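Flurham (service robot)

Flurham is a room-reset service for hotels, built on a mobile manipulator of the same name. It is supplied by Drullico, which leases the hardware, installs the software and maintains both under a single contract. The service covers light tidying between guest stays: returning small objects to set positions, wiping flat surfaces and recording items left behind. It does not include bed making, bathroom cleaning or vacuuming.

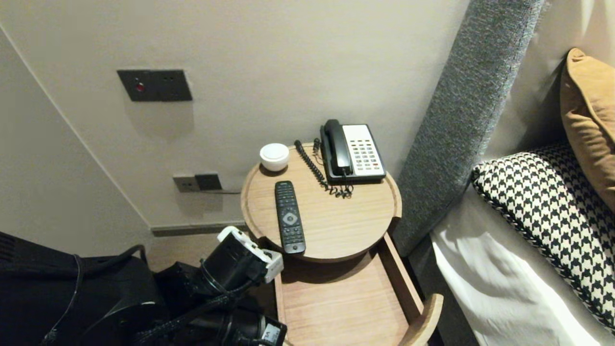 Bedside furniture is the first zone in the standard work sequence. The items handled there are usually the television remote control, the desk telephone and small electronic accessories. The target position of each item is stored in a room template, which the hotel edits through a web console. A template applies to a room type, and individual rooms can be given exceptions where furniture or outlets differ.

Hardware

The robot consists of a wheeled base, a vertical lift column and one arm with seven joints. A two-finger gripper is fitted as standard. A suction tool is available for flat items such as menus and key card sleeves, but it has to be changed by hand. The main camera is mounted on a pan-tilt head at the top of the column.

The base is narrow enough to pass through standard guest room doors. Thresholds higher than those given in the site survey must be fitted with a ramp. Battery capacity is sufficient for one housekeeping shift under normal load, and charging takes place at a wall dock in a service corridor or linen room.

Operation

A run begins when the property management system reports a room as vacated. An attendant opens the door and starts the job from a handheld terminal. The robot scans the room, compares each zone with the template and produces a list of moves. Objects that match no entry in the library are left where they are and photographed for the lost property log.

Corded items are treated separately. Telephone handsets may be reseated in the cradle, but the software does not attempt to straighten coiled cords, and it keeps the gripper clear of any cable crossing a work surface. Upholstered surfaces and pillows are marked as no-contact areas by default – a setting that can be changed only by the supplier.

The object library contains 3000 entries. Hotels may add up to 300 of their own, each requiring a short set of reference photographs.

Versions

The first commercial version was released with a fixed-height column and could not reach low shelves reliably. The lift column was introduced in the second version, together with a slimmer wrist. Software release 7 added support for round tabletops, which earlier releases had approximated as squares, leaving items placed too close to the rim.

Pricing and availability

Flurham is offered on a monthly lease with a minimum of 65 rooms per property. Installation, staff training and template setup are billed once. Extra templates and the suction tool are charged separately. The Khumalo hotel group adopted the service in August after a trial at one property.

Limitations

Reflective tabletops and very low light reduce placement accuracy. Black objects on black surfaces are often missed. The robot cannot open drawers, and it moves out only those trays and shelves that have been registered in the template.

See also

Brillura (corridor cleaning robot)
Mobile manipulator
Hotel housekeeping

This page was last edited on 7/5/22.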